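ok thread. how I quit killing my dough every September when the kitchen gets cold. been meaning to write this forever

short version: I was following the clock and the dough doesn't own a clock. Recipe says 30 minutes, my kitchen says lol

Akua Adjei taught me the finger poke at the Bakgate class. poke it. springs right back = wait. slow and leaves a dent = go. that's the whole class, she could of charged double

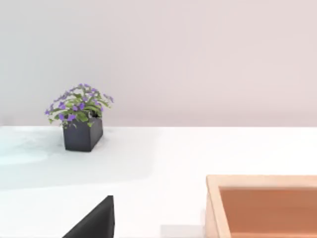

Shaping next. Flour on your hands, hardly any on the counter. Too much and the loaf just skates around and never gets tight. I like a plain white top like this one, pink wall behind it, just a wooden tray over in the right front corner and a big empty stretch in the middle. You want elbow room. Drag the dough toward you, quarter turn, drag again. Stop when the skin looks smooth, if it tears you went too far, let it sit 5 min and try once more

salt: weigh it. please. Kenneth Calimlim used a soup spoon last month and we all ate it and we all suffered

also cover the bowl with a plate. You do not need the special cloth. Zedel sells a nice one, I own it, I use the plate

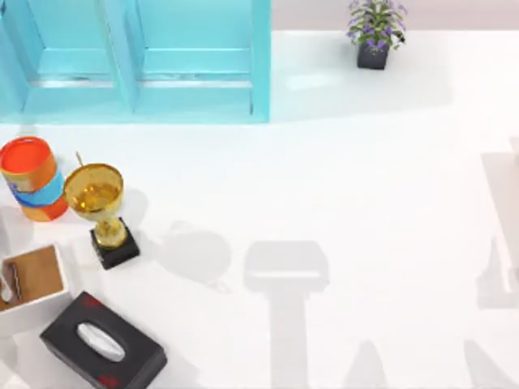
Mangubat Home Bakers Club

reposting to the club page bc Lorna Dalisay asked for the cold kitchen stuff again. ok so. oven OFF, light ON, bowl inside. tape a note on the door. I have preheated a bowl of dough. plastic wrap and all. do the note

no oven light? mug of hot water next to the bowl, swap it when it cools

or do the overnight thing. half the yeast, leave it in the fridge, bake before work. flavor is way better and you get to sleep. Darren Dawber says half is still too much yeast, Darren can start his own thread
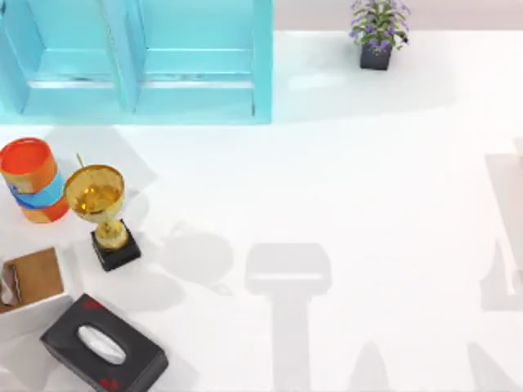
White table, teal cabinet, trophy on the left.

baking: lid on for the first 30, lid off til it's the color you like. mine goes 35 total bc I like it dark and Lovely Ignacio says it's burnt. its not burnt

let it cool before you cut it. I know. I dont either

rye questions go to Akua, mine still comes out like a brick. will post the overnight amounts tonight when I find the notebook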